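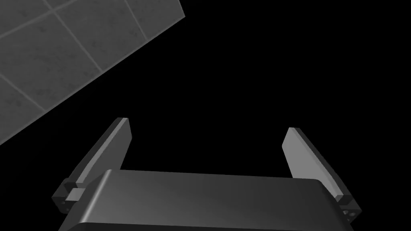 Home Reviews Floors & Walls Kitchen Garden Contact

I have been suspicious of grout pens for years, mostly on the grounds that a product promising to undo a decade of mopping for the price of a sandwich is probably paint. The Welari Grout Reviver is paint. It comes in a chunky felt-tipped tube, in white, ivory, pale grey and charcoal, and it is meant for people with floors of the grey sort, mottled and a bit speckled like stone, where thin lines a shade lighter than the tiles are what makes the grid show up at all. Let those lines go dark and the whole floor turns into one dull slab. That is more or less what had happened in my utility room, so I bought 2 pens in pale grey and gave up a weekend.

The packet claims one pen will cover up to 700 centimetres of joint. I don't know whose joints they measured. Mine are narrow, and the first pen was coughing out dregs before I had finished the strip between the back door and the sink. Pressing harder floods the tip and you get a blob, which then has to be wiped off the tile with a damp cloth before it skins over. The instructions allow you ten minutes for this. I would say four, less if the heating is on.

Preparation is where the real work is, and the packet gives it one line: "ensure surface is clean and dry". Clean means scrubbing every line with a stiff brush and something alkaline, rinsing twice, and leaving it overnight. I used the Brunau brush, the one with the angled head, and I have no complaints about it except that it costs more than the pen. After the scrub I stood in the doorway with a cup of tea and thought the floor looked perfectly decent. I did wonder at that point whether to take the pens back to the shop. I'd suggest you have the same pause, with the receipt to hand.

Having gone ahead, I will say the colour is good. It is flat and even, and it hides the brown patch by the washing machine that no amount of brushing would shift. The nib is chiselled — a proper improvement on the round one Tandar fits to theirs, which I tried in the bathroom last year and which wandered all over the tile edges. Corners are still awkward. Where four tiles meet you have to dab, and dabbed bits dry slightly thicker than drawn bits. You'd need to be on your knees to spot it, but I was on my knees, so I spotted it.

How it lasts is another matter. It has now had the best part of August under muddy boots, a leaking hose and a weekly mop. Along the walls it looks as it did when I put it down. In the middle, on the bit everyone walks over, it has started to wear back to the old colour in short dashes. Welari talk about "years of protection", without saying how many or against what. A second coat helped for a fortnight.

Would I buy it again? For a splashback or a shower wall, probably, yes. For a floor I would scrub first, live with the result for a month, and then think about raking out the worst joints and doing them again with ordinary grout — slower and messier, but a bag goes a lot further than a felt tip does.

Smell: strong for an afternoon. Cap: cracks if you stand on it.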